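## Getting your host page live

Hi, I'm Uwe Thiele, and I put Pidura together after years of sleeping on other people's sofas (the best one was in Biltesby!). Setting up goes like this:

1. Open your profile and tap **Host**.
2. Type in your town and how many guests you can take. I put 2.
3. Write a few lines about yourself, up to 1000 characters.
4. Press **Save**, then **Show me**.

**Note:** your page can take up to 25 minutes to appear on the map.

**Careful:** please leave your door number out of step 3, as anyone can read it. 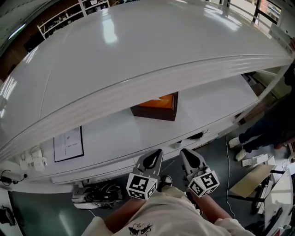

*Brown box with an orange top, under the raised door of a white cabinet*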